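Notebook, Dafis project: grasp candidate filtering on rendered tabletop views
Monday, Iltberg workshop, second bench

Continuation of the February work on the candidate filter. Today's entry covers the lying-cylinder case only.

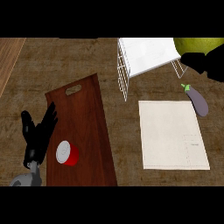 Hermine Prantl objects that the filter should not be tuned on a can lying on its side until the upright case has been closed, and she asks that the entry state plainly which planner build is in use. Both points are accepted. The upright case remains open under its own heading in the Brikham notes. The build in use is the one tagged for Indesside, with no local changes other than those listed below.

Purpose. The planner proposes grasps for the can in an order that does not agree with the order in which they can be reached. Proposals that bring the fingers across the long axis of the can are ranked correctly when the can stands on bare table. When it lies on the cutting board, the same proposals fall in rank, and end-on proposals against the lid rise above them. The task was to find out where the ranking changes and to correct it without altering the scoring for objects that already pass.

Setup. One fixed view, both arms loaded, left arm active. The right arm is held by the planner as a static obstacle. The dish rack is loaded with its full wire mesh for rendering and with a simplified hull for collision checking. The sampler was set to 2592 candidates per run with the seed held constant. All runs were started from the same saved state, with the left gripper open near the can.

Observations, first series. Of the candidates surviving the collision check, 46 lay across the axis. Before the change, 14 of these were placed below the first end-on candidate. The loss was traced to the clearance term. That term measures the distance from each fingertip to the nearest surface, and it was treating the top face of the board as an obstacle of the same kind as the rack. A finger that must come down on either side of a can on a board will always pass close to the board. The penalty was therefore applied to every useful grasp and spared the useless ones.

Change made. Surfaces that support the target are now marked as support at load time, and the clearance term reads from a separate, smaller margin for them. The margin is a parameter in the planner file and should not be set in code. The test for support is contact between the two meshes in the saved state, with the upper body taken as the supported one. The collision check itself was not touched. A finger that enters the board is still rejected.

Observations, second series. Same seed, same saved state. All across-axis candidates now rank above the end-on ones. The order among them is not yet satisfactory. The first 2 differ only by a half turn of the wrist, and the planner chooses between them on a rounding difference. This is harmless for a single run but makes the logs difficult to compare. A preference for the wrist angle nearer the current one should be added as a tie-break, after the clearance term and never before it.

Side effect noted. The simplified hull of the rack closes off the space beneath the tray. Any path for the left arm that would pass under it is rejected, although the rendered rack has open space there. No such path is needed for the can. It will matter as soon as the eggplant is given as target, and the hull should be divided into a top part and separate side parts before that test. Colleagues using the Brikham kitchen set are asked not to edit the shared hull file in the meantime; please copy it first.

Perception. The estimated pose of the can was not used in either series. Poses were read directly from the simulator, so these results say nothing regarding the estimator. A first attempt with the estimator in the loop gave a pose with the can's axis reversed. For a plain cylinder this should have no consequence, but the end-on scoring distinguishes between the two ends, and the reversed axis changed the ranking. The symmetry flag for cans is to be checked in the object list.

Open items:
- tie-break on wrist angle, to be reviewed by H. Prantl
- divided hull for the rack
- symmetry flag in the object list
- repeat both series with a second seed
- upright case, carried over from the Brikham notes

Logs for both series are stored under the Dafis folder, with the parameter file beside each one. The earlier logs from before the change have been kept.

Iltberg Workshop Notebooks | Contact the notebook office | Copyright Iltberg | Back to top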